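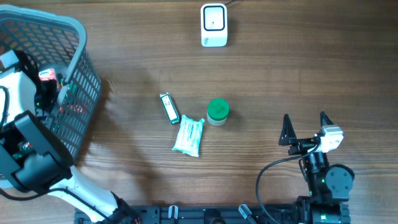

3. Sorting small supplies

Small supplies for the Urkenach apartments are sorted at the table before they go to the hall closet. Work from a single basket and keep the rest of the table clear enough to set items down side by side. Place the basket on the left, as shown, with the whole base on the wood. The openings in the basket wall let you check for small items left inside without tipping it. Lift the basket by its rim, using both hands.

Before you begin
– Wipe the table with a dry cloth.
– Have the supply sheet (form 185) and a pen within reach.
– Keep food and drinks off the table until sorting is finished.

3.1 Paper goods

1. Take out the toilet tissue and pocket tissues first. They crush easily under heavier items.
2. Check each wrapper for tears. A creased wrapper is acceptable. A torn one is not, and the contents go to the staff restroom.
3. Enter the product name on form 185. If the name runs into a fold, flatten the plastic with your palm and read it again.
4. Put empty wrappers aside for the recycling bag.

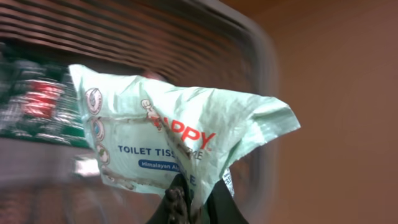

Fig. 2. Toilet tissue wrapper, creased across the lettering.

Note: Do not use empty wrappers to line the basket. They slide up the walls and small items end up underneath.

3.2 Small cartons and bottles

1. Lay cartons flat on the table with the printed face up.
2. Check that caps are closed. Tighten any that turn freely.
3. Read the fine print for a use-by date. Items past the date go to Rania Bataineh at the supply desk.
4. Keep liquids in their cartons until they reach the closet. 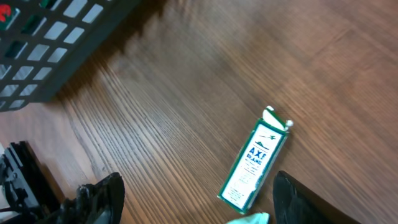

5. Stand liquids upright in the closet on the lower shelf. The upper shelf has 400 mm of clearance and is kept for paper goods and gloves.

Caution: Never store liquids above paper goods. A slow leak can ruin a full shelf before anyone opens the door.

3.3 Gloves and mixed items

1. Leave gloves in their packaging and check the size on the label. Sizes are stored separately.
2. Group mixed items by the room they are going to – bathroom, kitchen or hall.
3. Leave a gap between groups so that they can be counted without moving them.
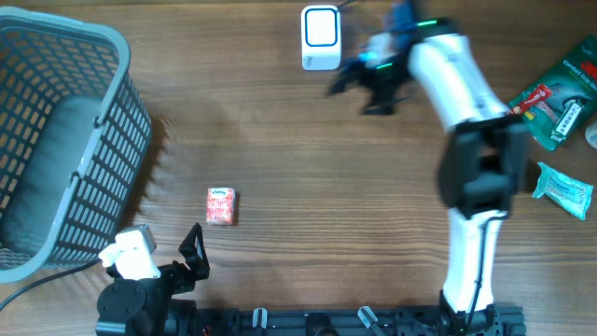 4. Compare each group with form 185. Mark missing items with a circle and write the apartment number beside it.
5. Return the finished groups to the basket, heaviest first and tissues last.
6. Carry the basket to the closet and unload it onto the shelves. The closet door needs 1070 mm of free floor to open fully, so move any carts first.

Note: Signed forms go to Ghassan Sayegh by 4 p.m. Replacement items are ordered through Drokar the next morning.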